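Home | Kitchen | Laundry | Garden | Shed and Workshop | Contact

Getting grass and mud out of sports kit

By Roel Kuipers

Grass and mud are two different stains and they need two different treatments. Most ruined football shirts I have seen were ruined by treating both the same way, usually with a very hot wash straight from the bag. Mud is mostly soil and wants to be dry before you touch it. Grass is a dye held in place by plant protein, and heat fixes it.

Start by emptying the bag as soon as it comes into the house. Kit left balled up overnight will smell, and the smell is harder to shift than the stain. Turn the socks the right way out, check the pockets of any shorts that have them, and hang the lot over the side of the bath or on a line.

Mud first

Let it dry completely. On a warm day this takes an afternoon, in October it may take until the next morning. Then take the kit outside and beat it against a wall or fence post, and go over what is left with a stiff brush. A nail brush is fine. Brush in one direction, along the knit of the fabric, and don't scrub in circles on anything shiny or it will go fluffy.

Rinse what remains under the cold tap from the back of the cloth, so the water pushes the dirt out the way it came in. Keep going until the water runs clear. For socks this can be a while. A bucket with a good squeeze of washing-up liquid and an hour's soak will save your hands.

Then grass

Work on grass marks before the garment goes in the machine. Mix one part white vinegar with two parts cold water, dab it on and leave it for half an hour. Rinse that out well, then rub in a little biological liquid detergent with your fingers and leave it for another 45 minutes. It is the enzymes that do the work, so non-bio will not do the same job. Don't use bio on wool or silk.

Never use vinegar and bleach together, or one straight after the other. The fumes are dangerous. I keep bleach away from sports kit altogether, as it yellows polyester and eats elastic.

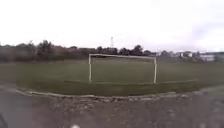 A mown pitch with a goal.

Goalkeepers get the worst of it, at the knees, the hips and the elbows. Padded shorts and long sleeves should be treated inside out as well as outside, since green can work through to the lining. Gloves do not go in the machine. Wash them by hand in lukewarm water with a drop of mild soap, press the water out without wringing, and dry them away from the radiator. Latex palms crack if they are dried too fast.

In the machine

Wash at 30 degrees, or at whatever the label says if that is lower. Wash whites apart. Leave out fabric softener, which coats the fibres and stops sports fabric from drying you off as it should. If the kit smells, put half a cup of white vinegar in the softener drawer instead.

Don't overfill the drum. I used to do a whole team's shirts in one go, all 18 of them, and they came out with the mud evenly spread. Two loads is quicker than one load done twice.

Look at the stain before drying. If there is still a green shadow, repeat the detergent step and wash again. A tumble dryer will set it for good. Line drying is best, out of strong sun for dark colours. Printed numbers and badges should never be ironed directly - turn the shirt inside out and use a cloth.

Boots

Knock the worst off outside, sole to sole. Get between the studs with an old butter knife or a lolly stick, then wipe the uppers with a damp cloth. Pull the laces out and wash them in a sock. Stuff the boots with newspaper, change it after a few hours, and leave them somewhere airy. Leather ones need a thin coat of dubbin once they are dry.

Old stains

If a mark has been through the dryer already, soak the garment overnight in cool water with an oxygen-type stain remover, following the amount on the packet. Test a hidden seam first. It works perhaps half the time in my experience. After that the shirt becomes a training shirt - I have almost 70 pieces of kit in the loft and a good few of them are green at the elbow.

Related tips
Removing candle wax from a tablecloth
How to clean the washing machine drawer
Drying trainers without the smell
Sharpening a push mower at home
What to do with odd socks

Contact us | Copyright Nasudgate Household Pages | Back to top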